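Chapter 4
How Towns Got Their Water

Turn on a kitchen tap and you've already joined a very old story, one that began long before pipes and bills and the little blue meter by the front step. In this chapter we're going to follow that story through a single place, the hill town of Prenach, and I hope you'll grow as fond of it as I have over the years (it's a muddle of a town, but a lovely one).

Prenach sits 742 feet above the river Aranda, and for most of its life that climb was the great fact of everyone's day. Water went up the hill on shoulders, on donkeys and in leaky carts, and a family that lived near the top paid dearly for the view. A tax roll from the town's busiest years lists 1,129 households and only 4 public wells, two of which went dry by August. You can imagine the lines!

Then came the long ditch from Flustberg. It dropped just one foot for every 100 feet it ran, and the people who dug it had little more than string, wooden pegs and a great deal of patience. We'll spend a good part of the chapter on how they kept that slope steady, and on the quarrels that broke out with the farmers at Bukon, who woke one January to find a channel crossing their best pasture.

Before you read on, take a few minutes to think about where the water in your own home comes from, and jot down your best guess. Keep that note handy, as we'll come back to it when we reach the section on reservoirs.

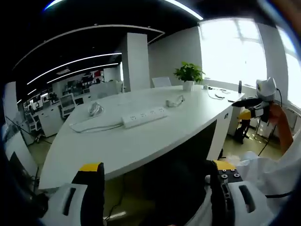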